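Ticket: Humik bench timer drops out mid cycle, breaker trips
Status: open, waiting on Clavgate
Opened by: Selamawit Sisay
Priority: medium (please make it high)

Hi, second go at this, the web form ate the first one.

Setup: small ceramics studio, 7 wheels, two kilns, one drying cabinet. Cabinet heater runs through the Humik timer. Timer is fed from the Dinari sub board in the hallway, 20 amp breaker, own circuit as far as I know. Heater plate says 2,000 watts. Nothing else should be on that line.

Problem: start a long dry, come back, heater off, timer display blank. Sometimes breaker is tripped, sometimes not. Two different faults maybe? Started in July, once every couple weeks. Now it's most nights. Lost a full shelf of mugs on Monday, cracked at the handles because they dried half way then sat cold then I started it again like an idiot.

Tried so far:
- reset timer, held both buttons, went back to factory settings. Same.
- different outlet on same circuit. Same.
- heater straight into wall, no timer, ran a whole afternoon with me sitting there. Fine.
- timer with just a desk lamp on it, overnight. Fine.
- timer plus heater, low setting. Died in the night, breaker NOT tripped.
- timer plus heater, high setting. Died before lunch, breaker tripped.

So heater alone ok, timer alone ok, both together not ok. That's what I keep telling the phone line and they keep asking if it's plugged in. It's plugged in.

Timer body gets warm on the left side where the plug goes. Warm like a phone charger, not burning. No smell. The prongs look a bit brown but I cleaned them in the spring and don't remember what they looked like before so take that for what its worth.

Manual says the timer is rated for "heating loads" but the page with the actual numbers is missing from my copy. The Won website has the same manual with the same page missing. Can somebody just send me the page.

Also the schedule forgets itself after each dropout. I set on at 6 and off at 2, and after a dropout it's back to 12:00 blinking. Is there supposed to be a battery in there? Can't find a door for one.

Gray panel on a white table, selector knob with the green outline and the On marking next to it. Model number for the timer is on the sticker, I'll read it out when somebody calls.

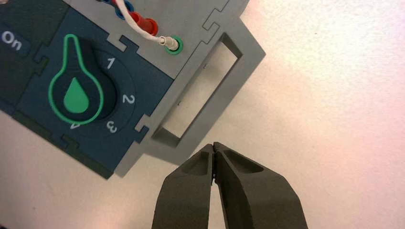
Aoife Conneely: Warm on the plug side and fine with a lamp sounds like a worn contact to me, so please stop running the heater through it tonight, even on low. Brown prongs matter more than you'd think. Can you tell me if the plug feels loose when you wiggle it, and if the breaker is the original one or has been swapped? I'll look for the ratings page. On the clock, that model does have a small backup cell but it's sealed in and they go flat after a few years, so 12:00 blinking just means it lost power for a moment. Worth knowing but seperate from the trips.

Selamawit Sisay: ok, unplugged it. Yes it wiggles. More in the timer than in the wall. Wall one grips fine.

Breaker: no idea on original, the label is handwritten and says DRYER which could be from before us, there was a laundry here. Landlord might know. Left him a message.

One more thing I should have put at the top. Extension cord. There's a short one between the wall and the timer, white, came with the cabinet. When I ran the heater direct I skipped the cord too, so that test changed two things at once. Sorry. Can re-do with the cord and no timer if you want, but I'd rather not sit there another afternoon unless it tells us something.

Aoife Conneely: No need, don't test it, just take the cord out for good. A light cord on a heater that size could be your warm plug all by itself. I've asked for a replacement timer to go out, heavier contacts. Keep the old one, we want it back in the box the new one comes in. And have the landlord get an electrician to look at the breaker before you start using the new one.

Update 21/11/2019
Landlord called back, electrician booked, morning slot. Replacement not here yet. Drying on open shelves with a fan till then, slow but nothing's cracked. Still need the ratings page. Please leave the ticket open.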